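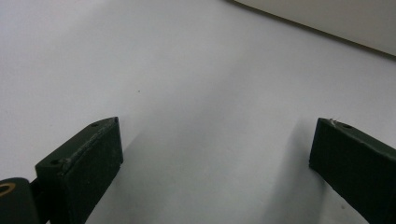

Pale surface, one dark speck.

How to pull a clean music loop out of an old platformer

The soundtrack album for Jondasik exists, and it fades every track out after two passes, usually right when the good part comes back. If you want the Jullstead Marsh theme to run for an entire afternoon of dishes and regret, you have to make the loop yourself. It takes an evening. The second one takes twenty minutes.

What you need

The console, a cable from its audio out to your computer's line in, and an audio editor. I use Tretis, which is free and looks it. Any editor that lets you zoom in to single samples will do. My cable is a Bhatt and it crackles if you breathe near it, so buy a different one.

Before you record

Go into the game's options and turn sound effects all the way down. Leave the music at 8 out of 10. At 10 the drums in the castle levels clip, and no amount of fiddling afterward will fix that. If the game has a "surround" setting, switch it to plain stereo.

Set the editor to 48 kHz. Make a test recording of the title screen and look at the meters. Peaks should stay out of the red with a little room to spare.

Now find somewhere safe to stand. In Jullstead Marsh that's the ledge behind the first windmill, where the frogs can't reach you. Watch out for the idle animation: after a minute your hero starts yawning, and the yawn ignores the effects slider. Tapping the camera button every so often keeps him awake.

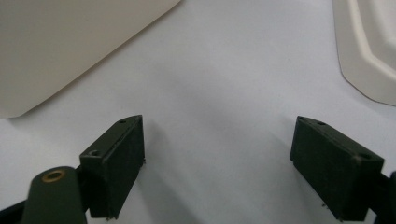
Record at least three full passes of the song. The first one often has an intro that never comes back, and the last one is there in case you sneeze and bump the cable. The marsh theme has a 5-second intro before the harp comes in, so your loop starts at the harp.

Finding the loop points

Pick a sound with a hard edge, like a drum hit. Drop a marker on it in the second pass, then find the same hit in the third pass and drop another. Zoom in until the wave turns into a row of dots. Move both markers back to the nearest spot where the line crosses zero going upward.

Select everything between the markers and play it on repeat. You will hear one of these:

A click. Your markers aren't on a zero crossing. Zoom in further.
A hiccup in the beat. You matched the wrong drum hit. Go back and count bars.
A chopped-off echo. Your start marker is in the first pass, where there was no echo from the previous round yet. Use the second.

Fiona Farquharson wrote in to point out that my old marsh loop was 34 samples short and that it had been bothering her since September. She was right, and now it bothers me too. The file has been replaced.

Saving it

Export as WAV or FLAC. MP3 adds a sliver of silence at the front, and you'll hear it every single time around – a tiny gulp, forever. Name the file something you'll recognize later. I have nine called "marsh final."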